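Draltetti Home Cooking Help
Fermenting and preserving > Batters and doughs

Idli batter is sour but it does not rise

Posted by Piyumi Biswas, July 26, 2018

Hello everybody. I moved to Hisik in February and since then I can not make a good idli batter. In my former home it was very easy, I left the bowl in the evening and in the morning it had doubled. Now the batter becomes sour in smell and flavour but it stays at almost the same height, with only a few bubbles on the top. The idlis come out flat and a little bit rubbery.

I use 205 g of whole urad dal without skin, and three times this weight of idli rice, plus one teaspoon of fenugreek seeds. I soak the rice and the dal separately for five hours. I grind in a blender, because my wet grinder did not travel with me. The dal goes first, with 1000 ml of cold water, and then I add the rice to the same jar in portions. I put the salt after the fermentation, as my mother does.

The kitchen is at 20 degrees in the night. I tried to leave the batter for a longer time, until the second evening, and it was only more sour. I also tried a pinch of baking soda, but I did not like the taste and I would prefer to manage without it.

Is it the temperature, the water of the tap, or the dal? I bought the dal at the Urrutia market and the bag has no date on it.

Comments

Kasun Bhuiyan: Which colour has the dal? If it is yellowish it can be old.

Piyumi Biswas: It is more cream than white. I did not think to compare.

Answered by Menaka Ekanayake

I had the same trouble in my first winter here, so I will write what I changed.

You use too much water. A litre for this quantity of dal is a lot, even if some of it helps the rice to go through the blender. Sourness and rising are two different things. The bacteria will make acid in a thin batter also, but the gas goes up and escapes, as there is nothing to hold it. The ground dal is what holds it. When the batter is thick and fluffy the small bubbles remain inside, and this is the height you are missing.

So please grind the dal alone and take it out of the jar before you start the rice. Begin with half a cup of ice water and add more by the spoon. A blender gets warm and it beats in less air than a stone grinder, so I stop every minute and let the motor rest. Drop a little of the paste in a bowl of water. If it floats, the dal is ready. If it sinks, continue.

The rice should be a bit coarse, like fine semolina. Mix the two with your clean hand for 2 minutes. The finished batter must fall slowly from the hand, in a thick ribbon.

Then the temperature. At 20 degrees it will ferment, only slowly, and the sour taste can go ahead of the rise. I place the pot in the oven with only the oven light on and the door closed. Check yours with a thermometer the first time, some lamps heat more than others and above 35 I have had a bad smell. Put a tray under the pot, because when it finally works it will overflow. I am speaking from experience, and the cleaning of an oven floor with dried batter is not nice.

For the dal, buy a small bag from another shop and make a half portion with it. Old dal does not become fluffy whatever you do.

Comments

Piyumi Biswas: Thank you very much Menaka, I never did the floating test. I will try on the weekend with half a cup of water.

Rizwan Pramanik: Agree with the ice water. I keep the soaked dal in the fridge for the last hour also.

Answered by Maxence Roussel

I don't make idli, I make sourdough and sometimes dosa, but one thing nobody mentioned is where the bowl stands. Stone counters stay cool at night and they take the warmth out of a steel bowl from below.

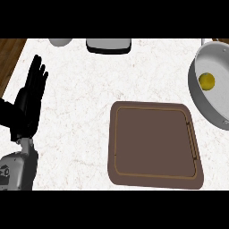
White marble countertop

Put a folded towel or a wooden board under the bowl, and a second towel around it. With my dough I saw a difference of some hours. Also you can use the water from soaking for the grinding, after it comes to the temperature of the room.

Comments

Menaka Ekanayake: The towel is a good idea. The soaking water I would use only from the dal, and cold, or the blender makes it too warm.

Answered by Rizwan Pramanik

Tap water can be a problem if there is a lot of chlorine. Leave it in an open jug overnight or use filtered. Or buy a Fultero yogurt maker, I use it for everything.

Comments

Kasun Bhuiyan: Does the whole batter fit in it? Mine is for small jars.

Rizwan Pramanik: No, I make half.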